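3.2 Roadside sign survey

The survey covered the state road between Grondville and Rudeck, a two-lane route used mainly by visitors on their way to the Vivport marina. All signs advertising a paid attraction were logged in January, giving 677 entries. Each was coded by Huiling Mao for type of attraction, letter height and distance to the turnoff.

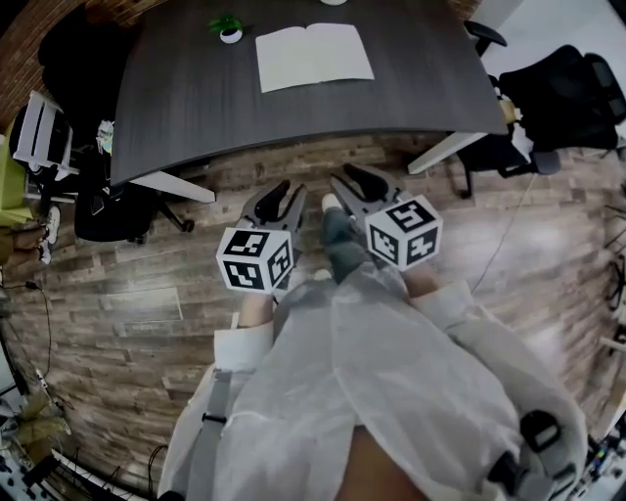
Figure 2

Boat tours made up the largest group, with 110 signs. Median distance to the turnoff was 900 yards for tours and 400 yards for wildlife parks. Signs with no stated distance were kept in the totals but left out of the medians. Repeat signs for the same business were treated as separate entries, following Du. Interviews with drivers at the Rudeck rest area are reported in Section 3.3.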